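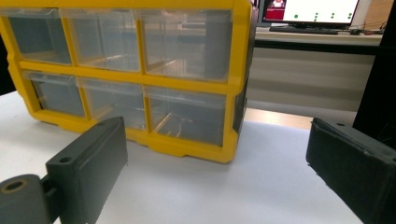 抽屉里的小东西
年底收拾零件,收着收着就写成了一篇

2022年12月29日,星期四

先交代一下,稿子是赶出来的。编辑说年末这期要一篇“收纳”,最好温馨一点,拍点藤筐、棉布袋。我手上没有藤筐。有零件柜,黄的,塑料的,三排三列,顶上带个提手。那就写这个吧。

零件柜这东西,五金店里永远在最底下那层货架。蹲下去才看得见。上面挂着电钻,挂着成套的扳手,亮闪闪的,谁都先看那些。柜子呢,落灰。可真用起来,电钻一个月摸一回,柜子天天开。

我第一个柜子是在Woten买的,老街拐角那家,门脸很窄,进去要侧着身。老板不爱说话,问他抽屉卡不卡,他抽出来,推回去,又抽出来,递给我。意思是你自己试。我试了。有点涩。还是买了,因为当时家里的螺丝全装在饼干盒里,找一颗要把一盒全倒在报纸上。倒了六年。

饼干盒时代的事不想多讲。就讲一件:柜门合页松了,缺一颗沉头螺丝,我蹲在地上翻了一晚上,翻出来的全是差一点点的。长一点,短一点,头大一点。最后拿了颗差不多的硬拧进去,第二天木头裂了。门到现在还是歪的。

所以柜子。

格子的数目,不要贪

店里有那种几十格的,我在Mamen的仓库见过一面墙,46格一组,码到天花板,每格贴着打印标签。看着过瘾。人家是修缝纫机的,弹簧、压脚、梭芯,一个型号一格,混了要误事。家里用不着。家里那点东西,格子一多,人就开始硬分:十字的一格,一字的一格,十字带垫片的又一格。分到后来自己都忘了规矩,找起来跟饼干盒一样慢。

九格,够了。我自己九格用了好几年,一直有一格半是空的。空着好,总有新来的东西要临时落脚。

分法我改过很多遍。最早按大小分,不行,大小这事每天眼睛看着都不一样。后来按材料分,铁的、铜的、木的、塑料的,好一些。铜的跟铁的分开放这一条我一直留着,没什么道理,就是看着舒服。现在是按“用在哪儿”分:挂墙的,装门的,修椅子的,接水管的,电线上的。想着要干哪件活,手就伸到哪一格去了。

Leonor Peixoto 不同意。她修家具,葡萄牙人,在这边住了很久,中文比我快。她说按用处分是懒人的分法,一颗螺丝又能挂墙又能修椅子,你放哪边?我说放最近一次用它的那边。她说那过半年呢。我没接上话。

她的柜子按“拆下来的”和“没用过的”分成两大类。上面几格新的,下面几格旧的。旧的再按年头,老铜件一格,别的杂一起。木榫、木塞、小楔子单独一格,而且一定放大格,她说木头这种东西要散着放,别挤。木榫她从来不买整包的,自己拿边角料削,削好了一把撒进去。

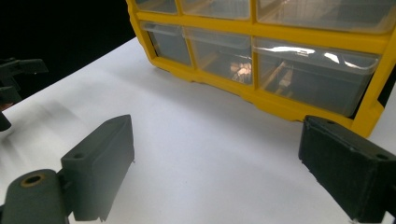

下排中间一格,铜色的小件隔着抽屉发亮;右边大格靠里,几块浅木色的。

说到透明抽屉。有人嫌它不好看,要木头的,要铁皮的,要贴手写标签的那种老药柜。我懂,药柜是漂亮。可是标签会撒谎。你写了“自攻螺丝”,过一阵子里头塞的是电池。透明的不会,里面是什么就露什么,哪怕只露个颜色,一团铜色,一片木色,也就认出来了。

缺点也有,反光。灯一照,抽屉面上白白的一道,后面什么也看不清,得歪着头。用久了塑料会起雾,划痕也多,怎么擦都是灰蒙蒙的。我试过牙膏,有点用,费手。Leonor 说别擦,反正你只需要看个大概。她那台用得比我久,看进去像隔着一层米汤。

再有就是脆。冬天车库里冷,抽屉前面那个小拉手,一掰就断。断过两个。一个粘上了,另一个我在原地打了个洞,穿了根绳。绳也挺好。

抽屉里面的隔片,很多人买回来就扔了,别扔。一个长抽屉插一片进去就是前后两间,前面放常用的,后面放备份。常用的完了把隔片抽掉,后面的往前一倒,再插回去。这招是从Mamen仓库的小伙子那儿学的,他管这叫“前店后厂”。

然后是数目的事。我本来不数的,为了写稿数了一回,坐在地上从下午数到天黑,一共491件。螺丝占大半,其余是垫圈、挂钩、羊眼、几颗不知道哪儿来的铜铆钉。数完我就后悔了,膝盖疼。不过数一遍有个好处,知道哪些根本没动过。有一包膨胀管,封口都没撕,还是搬家前买的。送人了。

给Leonor报了这个数,她笑,说她在旧货市场收过一整箱,2000多颗木螺丝,老式一字口,卖的人论斤称给她。拿回家先泡,再刷,再晾,阳台上铺了几层报纸。十月份的事,天天下雨,收进来晾出去,收进来晾出去。到现在还剩半箱没刷完。

那箱东西放不进任何柜子,她就装桶里。桶是桶,柜子是柜子。她的原则是柜子里只放“马上能用的”,没刷的不准进抽屉。这条我抄了。弯的钉子、滑了丝的螺母、配不上对的,以前我都舍不得扔,往格子里一丢,想着哪天。现在统一进一个铁罐,罐子满了倒掉。
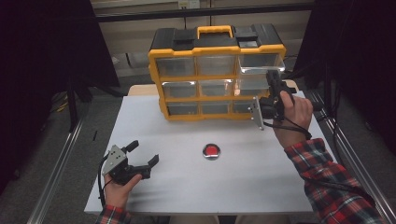
倒掉的时候不要看。一看又捡回来三颗。

接着说位置。柜子放哪儿比买哪个牌子要紧。我原来搁架子顶上,每次用要搬凳子,搬两回就烦了,干脆把螺丝放裤兜里,洗衣机替我收。后来挪到桌子上,就靠里放,前面留出一块空桌面。这块空桌面很关键!抽屉抽出来总要有个地方搁,零件倒出来总要有个地方滚。桌面最好浅色,白的、浅灰的都行,深色木头桌上掉一颗黑螺丝,你就找去吧。

我试过铺白毛巾。不行,螺纹挂毛。铺白纸可以,纸边折起来一圈,像个浅盘子,倒完了把纸一卷,顺着折痕全溜回抽屉里。

高度也讲一句。坐着干活的人,最下面一排是最顺手的,手平着就过去了。站着干活的人反过来,顶上那排顺手。所以别人写的“常用放中间”不一定对你。你先看看自己是坐是站。

带提手的款式我原来看不上,觉得柜子嘛,提什么提。后来有一阵老去帮人按装书架,Amano 那种要自己拧的,说明书画得像谜语。每次出门抓一把螺丝塞塑料袋,到了人家发现抓错了。换成带提手的,整个拎走。有一条要记:拎之前看看抽屉是不是都推到底。有一个没推到底,走到楼梯口它就先下去了。我那次是垫圈,滚了三层楼,邻居在二楼捡到一颗,隔天还我,用信封装着。

盖子上有搭扣的,扣好。这话像废话,写在这儿是写给我自己看的。

价钱

便宜的几十块,贵的几百。贵在哪儿?贵在抽屉推进去的时候不晃。便宜的左右有缝,推歪了会卡住,但是慢一点推也没什么。Zukau 有一款带滚珠滑轨的,我在朋友那里抽过一次,顺得不像话,抽完还想抽。他拿来放鱼钩。我问他多少钱,他岔开了。

框的颜色。黄的最多,也有红的蓝的。我喜欢黄的,乱七八糟的工作台上一眼就看见。Leonor 嫌太亮,拿布盖着。盖着又要掀,掀着掀着布就没了,不知道垫了哪个桌脚。

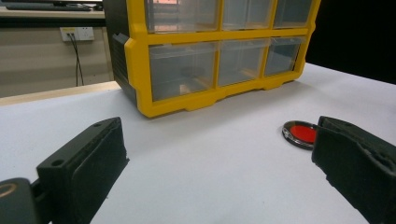
黄框,黑色侧板,透明抽屉。左下那格里隐约有一点浅木色。

写到这儿编辑来催了,说能不能加点“情感”。好吧,加一点。

我爸也有一个柜子,他自己钉的,用火柴盒和胶水拼出来的抽屉,外面糊了挂历纸。拉手是衬衫扣子,每个抽屉一颗,颜色都不同。他找东西不看里面,认扣子:白的是秒针分针,棕的是表带上的小轴,绿的是电阻。他在单位修钟。柜子后来受潮,火柴盒一个个塌了,扣子我妈拆下来又缝回衬衫上。就剩一颗绿的,在我这儿,放在右上角那格,跟挂钩一块儿。

有一年我问他,你怎么记得住。他说记不住,手记住的。当时觉得是句应付小孩的话。现在半夜灯泡坏了,黑着摸过去,第二排第三格,一抓就是电工胶布。嗯。

孩子们来了也爱玩这个。邻居家的小姑娘,抽屉一个一个抽出来闻,说铁的那格有味道,铜的也有味道,木头的没味道。我闻了半天,觉得木头的才有味道。我们为这个争了一会儿。后来她帮我把垫圈按大小串在铁丝上,串成一长条,挂在桌子边。比放抽屉里好用得多,我就没在放回去。

最后几条零碎的,读者来信里常问,一起答了:

抽屉抽出来装不回去?多半是装反了,看后面有没有一个小卡口,卡口朝上。

要不要防潮?海边住的放一小包干燥剂,内陆不用管。

电池能不能放?能,别跟钉子放一格。

针和刀片?别放透明抽屉,放带盖的小盒,盒子再进抽屉。伸手进去摸的习惯改不掉的,只能防着。

标签贴不贴?随你。我只贴了一个,贴在空的那格上,写着“空”。结果还没到一个礼拜就有人往里放了发卡。

怎么洗?抽屉拆下来温水泡,滴两滴洗洁精,别用热水,会变形。框子拿湿布擦,底座那一圈最积灰,用旧牙刷。擦完晾透再装东西,急着装,铁的隔天就有锈点子。

旧柜子哪里处理?Woten那边收,给不了几个钱,老板照样抽出来、推回去,再抽出来,然后伸几根手指头。我上回拿去一个,他伸了两根。我拎着又回来了,现在放阳台上,装种子。种子的分法,Leonor 又有意见,下期再说。

(本文编号2036,来信请注明。)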